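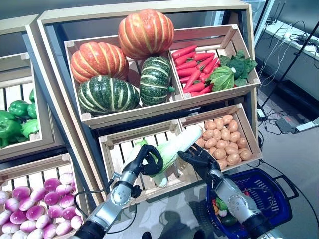
Lunlow Robot Builders, members' list

Subject: Re: the corn problem

Pravesh Mthembu wrote:
> Is the left hand still on the old tendon tension? Mine slips
> on anything with leaves. Also, who picked corn as the
> test piece? The potatoes are right there.

I picked the corn, Pravesh, and I stand by it. A potato is a ball with opinions. Corn has a husk that slides around while the cob stays put, so the fingers can have a lovely firm hold on the wrapper and nothing else.

Tension on the left is 6 turns from slack, up from 3. At 3 the thumb sort of waved. The right is still where Kodcombe's build notes put it, and I'd like to leave it there until somebody finds me the small hex key.

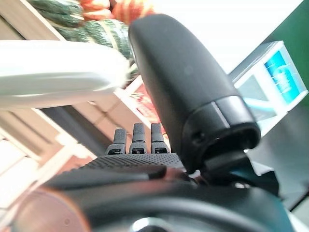
Hands and Grippers

I went over the collar at the base of the big finger and can't find play in it. The knurled fingertips are fine by me. The dotted palm I'm less sure of: I suspect it does nothing until the fingers have pulled something well in, and the squashes in the top crate are too fat for that.

Bring your Prokopenko driver board if you still have it. Mine throws error 111 whenever both elbows bend at once, and the manual says to see error 111.

I'm in the shop after six most evenings in October.

Daryna Kravets

Page last updated: October

This site uses cookies to remember your list settings. Accept / Manage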